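How to Set Up a White Board on a Dark Table

I've been putting together little tabletop setups at home for years, and I always come back to this one (it's simple, it stores flat, and you probably own most of it already!). You need a dark table, a black curtain and a white rectangular board.

Start with the curtain. Hang it behind the table and let it come down to meet the far edge, so no wall peeks through. Mine is the Karklow, and it creases if you so much as look at it, so I give it a night on the rail first. A few soft folds are fine.

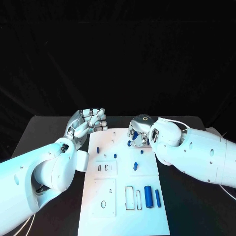

White board laid flat on the dark tabletop, black curtain behind.

Next, wipe the table and lay the board down flat. Stand where you'll be working and reach both arms over it before you settle on the spot – if you're stretching, pull it 5 inches closer and try again. I like to leave some dark table showing, which makes the edges of the board so much easier to see.

Dust is the one real nuisance with black fabric, so keep a lint roller handy and go over the curtain last.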